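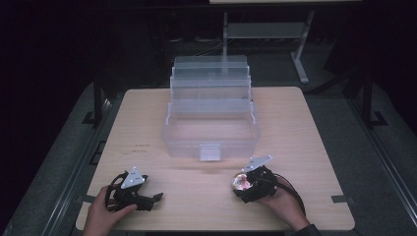
The clear organiser, with its stepped trays above a deep bin.

Sewing box swap day returns to Gillolport hall

By Sunil Roy

If you've got a drawer somewhere that's half buttons and half dead batteries (mine is in the kitchen, and it's a disgrace), you might want to keep Sunday free. The Gillolport Mending Circle is bringing back its swap day, and this time the whole thing is built around storage — boxes, tins, jars, trays and anything else that'll stop your bobbins rolling under the fridge.

I dropped in on the group during the week and got talking to Rok Papadopoulos, who started the swap a few years back after clearing out his aunt's sewing room on Stojanović Street. He told me she'd left him 2,000 buttons. He knows the number as he and his daughter sorted the lot over one very wet February, colour by colour, and they still ended up with a jar of odd ones!

"We put them all in ice cream tubs to start with," Rok told me. "Terrible idea. You can't find a thing without tipping it out on the floor."

These days he's a big fan of the clear tackle-box style, with little trays that step up in tiers and a deep bin underneath. He says the fishing aisle is the best haberdashery in town and I'm inclined to believe him. Small stuff goes up top, he reckons, and the bin takes the scissors, the tape measure and whatever project you've been avoiding since last winter. I've been avoiding a pair of trousers.

The swap itself is pretty simple. Bring something you don't use and take home something you will. Thread, zips, patterns and fabric offcuts are all welcome, and so are empty containers as long as they're clean and the lids still close. The circle will hand out 1,000 buttons from Rok's collection in mixed bags, so get in early if you're after the nice ones.

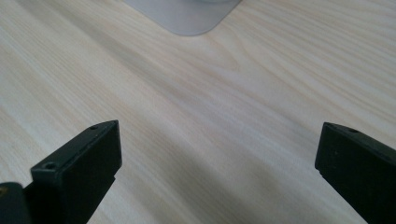 Sorting is the part I'm keenest on, and there'll be a session on it straight after morning tea. Rok's main tip is to clear yourself a decent stretch of table before you open a single packet. He also likes a pale top for the job, and having looked at blond wood like this, with its fine wavy grain, I can see why a navy button would stand out on it. A cream one might be another story. I've been doing mine on a dark green bedspread, which explains a few things about my cardigans.

There are 30 places in the sorting session and it costs $6, with tea and a slice included. The swap tables are free to browse. Joden Fabrics is putting up a voucher for the door prize, and Sirov Bakery is looking after the slices — I'm told there'll be a lemon one, so I'll see you near that end of the hall.

Doors open at 10 am. Names for the sorting session can go on the sheet at the Joden counter, and if you've got a spare organiser of any size, Rok would love you to bring it along.

Print this story
E-mail this story to a friend

Recent items
Gillolport library extends its Saturday hours
Quilt raffle winner comes forward
New footpath for Stojanović Street
Sirov Bakery's hot cross buns are back
Letters: Where have all the zips gone?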